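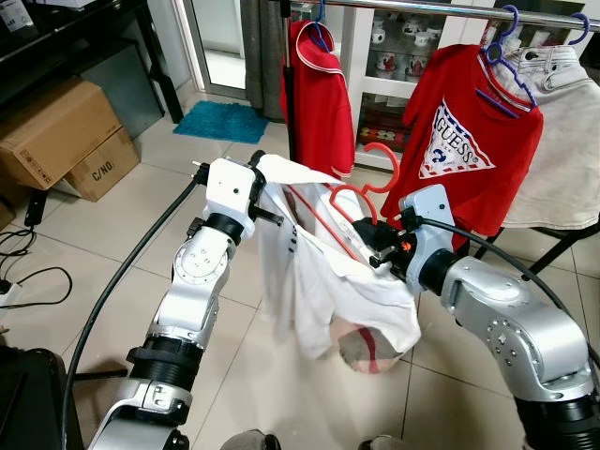 4. Hanging up: the table, the hanger and the rail

4.1 Where the work begins

Most writing on household laundry, ours included until quite recently, moves from the washing machine to the closet with surprisingly little to say about the stretch in between. Readers who do their own laundry will know that stretch well. It takes up a good part of an evening, it needs a surface and a place to hang things, and it has its own small rules, which people follow faithfully and can seldom put into words when a visitor asks. In the diaries kept for us by 28 households in Udau and Handach, the hanging of garments on hangers came up 3,752 times over the whole period, and we will spend this section on what those entries, and the conversations we had around them, can tell us about how a pile becomes a row.

A word first on what we counted. An entry was made each time a garment was put on a hanger, whether it went on to a drying rail, a closet pole, a door frame or the knob of a kitchen cabinet. Garments that were pegged, laid flat or draped over a chair were left out, and so were bed linens. If a shirt was hung, taken down again and rehung, we asked people to write it twice, and many of them did so with a little note of annoyance in the margin, for which we were very grateful. Those notes turned out to be some of the best material we have.

Thinking back to the interviews, we were struck by how often people began their account with the table. We had asked about hangers. They told us about the table, how it had to be cleared first, who had left what on it, and whether it was high enough for a tall person's back. In one Handach kitchen the whole family ate early on laundry evenings so that the table would be free by seven. A household without a large table used the bed, and the diary keeper there wrote at some length about the trouble of finding a firm edge on a mattress. A firm edge matters more than we had understood. A garment hanging partly over the side of a table shows its length, and a person can tell a sleeve from a trouser leg without lifting anything.

4.2 The mixed pile

We use the term mixed pile for laundry set down together with no sorting by owner, color or kind. It was by a wide margin the most common starting point in the diaries, and it brings difficulties that a sorted pile does not. Heavy things hold down light ones. Denim in particular has a way of settling in and keeping hold of whatever lies against it, and several people described pulling at a sleeve and getting the wrong shirt. White laundry is troublesome in a different way, as one white fold looks very like the next, and the collar (the part nearly everybody looks for first) gives itself away only by a seam or a label.
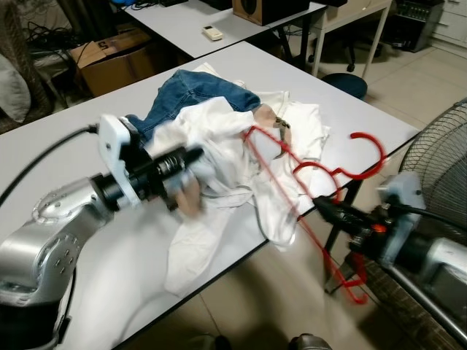
Figure 4. A mixed pile on a white table: blue jeans at the back, white garments heaped in front, one of them hanging over the front edge. A red plastic hanger is being moved at the right.

What do people do about it? The diaries show two habits, and most households lean clearly toward one of them. The first is to take whatever lies on top, hang it, and go on down through the heap as it comes. The second is to go looking, usually for the large pieces, so that the heap shrinks quickly and the small pieces can be dealt with in peace. People who work the second way spoke with real feeling about the moment when the jeans are gone. "After that it is a nice job," one of them told us, and she went on to say that she saves the T-shirts for last as a kind of treat.

We had expected the second habit to leave more creases, with all that tugging, and we looked for signs of it in the margin notes. We did not find any that we would want to lean on. Rehanging was mentioned in both groups, and the reasons people gave had mostly to do with the neck of the garment, a subject to which we now turn.

4.3 Getting the hanger in

There are two ways into a T-shirt, from below and through the neck, and we have learned to be careful in raising the matter at dinner. Those who go in from the hem say that the collar keeps its shape. Those who go in through the neck say that it is faster and that a decent collar can stand it. Waltraud Heitmann, who visited all of the Udau households and sat through a great many laundry evenings with a cup of tea in her hand, noticed that people who called themselves hem people would quite often go through the neck toward the end of a large load, when it was late. She was too polite to say so at the time, but she wrote it down.

Going in from the hem asks for some preparation. The shirt has to be opened, the hook has to travel the whole length of the fabric without catching, and the shoulders of the hanger must arrive at the shoulders of the shirt more or less together. On a table this can be done in stages: the garment lies still, the hanger is laid beside it or on it, and one end of the hanger goes in before the other. In the air it all has to happen at once, with the weight of the cloth pulling downward and the hanger tilting under it. Beginners, and we count the children in our households among them, nearly always preferred the table. One boy in Handach had worked out that he could put the hanger down first, pull the shirt over it like a pillowcase, and lift the whole thing by the hook, and his mother has since taken it up herself.
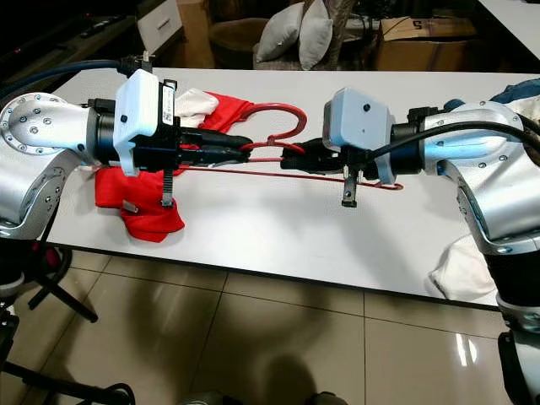 The hanger itself deserves more attention than it usually gets. Our households owned far more hangers than they could account for, of wire, wood and plastic, and they had firm opinions about them. Plastic ones with a thin bar were liked for shirts, being light and smooth, and disliked for anything heavy. Wooden ones were kept back for jackets. Wire hangers were spoken of badly in every home and thrown away in none. The discount hangers from Mühlbauer, a shop near the Udau station where several of our participants buy their household things, come in packs of 50, and once a family has bought such a pack the question of hangers seems to be settled for years.

Color entered into it as well, and this we had not planned for. In nine households each person had a hanger color, so that clean clothes could be carried to the right room by a person in a hurry. In others the colors had long since been mixed up and meant nothing to anyone. We found it touching how often the system had been set up when the children were small and was still being kept, somewhat loosely, after they had moved out.

4.4 The rail

Once a garment is on its hanger, it has to go somewhere, and the order on the rail turned out to follow the room more than the clothes. People filled the end nearest to them last, so as not to have to reach past wet cloth. Long pieces such as trousers tended to be sent to an end, where they would not brush against their neighbors, and shirts were grouped wherever there was space. Where a rail stood close to other furniture, the side facing the furniture was used for things that were nearly dry already. The folding rail most often mentioned, a model called the Clorier, has 2 side arms that swing out, and these were treated almost as separate places, one for the person hanging and one for everybody else.

Spacing was the point on which diaries and interviews differed most. In conversation nearly everybody recommended a hand's width between garments. In the diaries, by the end of a load, people wrote of squeezing things in, of doubling up, and of one shirt hung over another with the intention of moving it later. The July entries are easier reading in this respect, with windows open and things drying quickly, so that the first garments could be taken down before the last ones had gone up. In the colder months the rail stayed full overnight, and the next morning's entries often begin with somebody ducking under a sleeve on the way to the coffee.

We return to the overnight rail in Section 5, where we look at how clothes are taken down again and at which of them are worn straight from the hanger without ever reaching a closet.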